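Table questions I keep getting

What wood is it?
Something pale and blond, and that's as far as I'll go! I bought it secondhand in May from a lady in Nerden who didn't know either. What sold me was the grain, those long fine streaks.

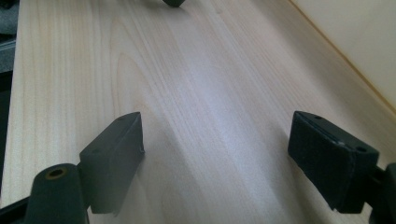

I did think about staining it darker (my sister is still lobbying for walnut) but I like a light table too much.

How do you clean it?
Damp cloth, a drop of mild soap, then a dry towel, always going along the grain. I do that after dinner and leave it alone otherwise.
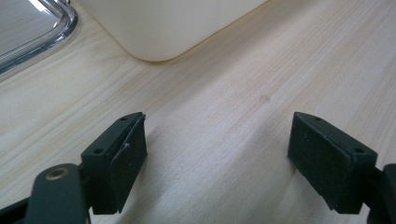

For sticky stuff I lay the cloth on it for 3 minutes first and then wipe. No scrubby pads, please!

Do you use coasters?
Only for hot mugs. Cold glasses get a folded napkin if I remember.

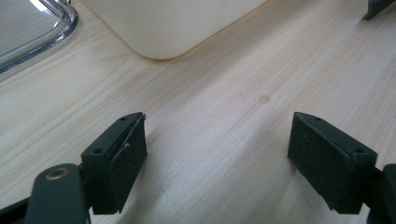 How often should I oil mine?
Every 8 weeks or so is plenty for a bare wood top, more if it feels dry to your hand.

Ourania Rallis, 2021-06-17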